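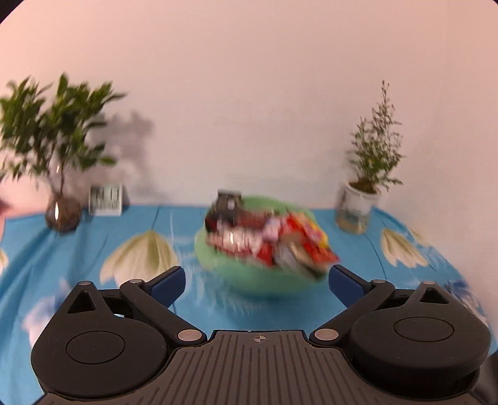
Els Schouten would start with the seal and leave the film for later, she said, because most of the stale product she has been sent over the years came in film that met its specification.

Schouten works on flexible packaging at Trimeo, where she reviews seal and shelf-life complaints for small snack producers. Her current project is a fried corn product packed at Genthorpe. The film is 40 microns thick in total: a printed outer layer, an adhesive, and a metallized inner layer with a heat-sealable skin. The stated shelf life is 46 weeks. Customers had begun to report soft product well before that.

"Soft means water," she said. "Rancid means oxygen, usually with some help from light. People write 'stale' on the complaint form for both, so the first job is to open a pack and find out which one you have."

For moisture, the usual measurement is water activity, taken on a ground sample in a closed chamber. Schouten compares the result with a retained pack from the same lot. If the retained pack is also high, she looks at the fryer and the cooling conveyor. If the retained pack is fine, she looks at the package and at how it traveled.
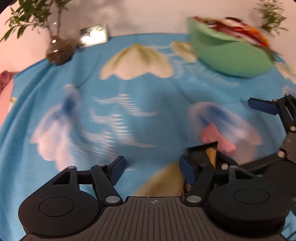 The vacuum leak test comes next. Packs are held under water in a clear tank, the air above the water is drawn down, and the operator watches for a stream of bubbles. A stream from the end seal points to the jaws. One from the middle of the panel points to abrasion or a puncture. The spot where the back seam crosses the end seal is the one she checks first, as the film goes from two layers to four at that point and the jaw has to close across the step.

"You can raise the temperature to get through four layers, and then you've overheated the two-layer part on either side," she said. "It looks wrinkled and it's brittle at the inner edge. The operator sees a strong seal. I see one that will crack in a carton."

At Genthorpe the packs are made on a Fetov vertical machine. Schouten asked for jaw temperature to be logged at both ends of the bar. The left end ran cooler than the right, and the controller was reading a single sensor near the center. The heater cartridge was replaced, and the dwell time, which had been lengthened to compensate, was put back to its earlier setting.

The second finding was product in the seal. Corn pieces shed salt and fine crumbs, and crumbs fall more slowly than whole pieces. If the jaws close on schedule, the last of the crumbs can be caught between them. The plant had increased its line speed in October without changing the delay between the weigher discharge and jaw closure.

I asked whether a thicker film would have covered both problems.

"It would have cost more and leaked in the same place," she said. "Barrier figures are measured on flat film, in a cell, with no seal in it. A channel you can barely find with dye will pass more water vapor than the whole panel."

Her sampling plan is plain. From each lot of 1,000 packs she has a fixed number pulled at startup, after every film splice, and after any stop long enough for the jaws to drift. Packs pulled at random through the day are logged separately. She doesn't combine the two sets, as the first is chosen to find trouble and would overstate the leak rate.

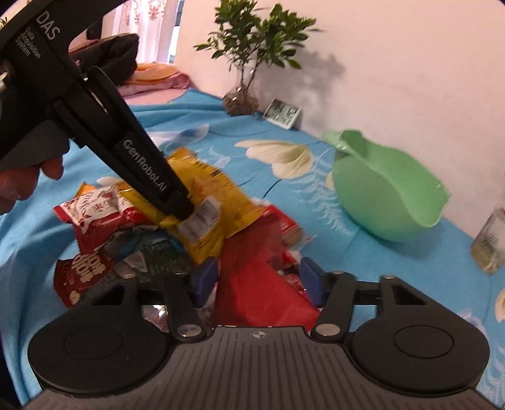
**Mirjam Nijs**

The last part of our conversation concerned cartons. Schouten considers headspace, the gas volume left in a pack, to be the most neglected setting on a snack line. Too little and the product breaks under stacking. Too much and the packs swell on a mountain route, press against the carton wall, and put the end seals under load for hours.

Genthorpe ships over one pass to reach its largest customer, Ichikawa. Schouten asked for a trial at reduced headspace, with the packs laid flat in the carton instead of on edge. Seal strength was pulled before dispatch and again on arrival, with strips cut from the same position on each pack.

"The average hardly moved," she said. "Look at the lowest values. That's where your complaints are."

The trial cartons are now in storage at ambient conditions, alongside a second set held warm and humid. She doesn't accept the accelerated set as proof of shelf life. Fried products do not follow one rate across temperatures, and the fat can change form at the upper end. It is useful for ranking one pack against another, she said, and she will sign off the printed date when the ambient set has run its full term.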